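**Subject: Re: [teleop-list] Demos for the clamp fixture, sim first or hardware first?**

On Friday, the Govstead bench group wrote:

> We have a toggle clamp fixture on a flat base plate and want the arm to learn to work the handles. So far we have only guided it by hand on the real table. We got 300 demos that way and the policy still stops short of the handle more often than not. Is it worth building the same setup in simulation and driving it remotely, or should we just keep collecting on hardware? Also, how many demos did you need before it was any good?

We went through this at Billis over the winter, so I can give you our numbers and what we would change.

We started by hand too. Hand guiding was fine for the big moves and poor for the last inch. When you hold the arm near the wrist, your own hand ends up between the camera and the handle, and the recorded forces include whatever you were pushing with. Our operators also tended to slow down a lot just before contact, and the policy picked that up. It would creep toward the handle and then sit there. From what you wrote, I would check your recordings for the same thing before you collect any more. Plot the fingertip speed over the last two seconds of each demo. If it flattens out before contact, trim the pause and retrain. It costs you an afternoon.

After that we moved to remote control in simulation. The operator drives the fingertips with a handheld controller and watches two views, one from the side and one looking down past the wrist. The Ulta scene files already had a table and a wedge mount, so most of our time went into the fixture.

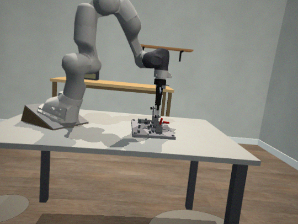
*Sim setup, arm on the wedge mount, fingertips at the top of the fixture. The handles are the red parts.*

Some notes on the build, in no special order.

We kept the room in. A bench, a shelf and a plain wall behind the arm don't cost much to render, and the policy trained against a blank background did worse when we moved it to the real cell.

Shadows mattered more than we expected. With a single fixed light the policy learned where the shadow of the arm should be. We now move the lights between episodes.

Get the joint friction on the handles close. Ours were too loose at first, and a light tap would send them over. Operators got lazy and started tapping. We threw out that whole batch. One of us measured the real handles with a luggage scale and that was good enough.

Start the arm from different poses. If every demo begins from the same spot you will see it fail as soon as someone bumps the mount.

On counts: we recorded 2,000 remote demos in sim and kept 1,674 after dropping the ones where the fingers slipped or the operator hit a joint limit. Then we added a small set from the real table, all by remote control and none by hand. I don't think you need as many as we used. The gains were small over the last few hundred, but we had the operators booked and kept going.

If I were doing it again I would have 3 operators and not one. Our first set came from a single person who always came in from the right, and the policy would not try anything else.

The Nwosu controller drivers work with this setup, but turn off the smoothing. It adds a lag you can feel at contact, and it took us most of January to work out that the drivers were the cause.

So my answer is sim first, with remote control, and keep your 300 for checking against. I wouldn't mix them into training until you have looked at those pauses. If you send me the plate drawing and the handle travel, I can tell you whether our fixture model is close enough for you to start from.

Billis Robotics, fixtures and demos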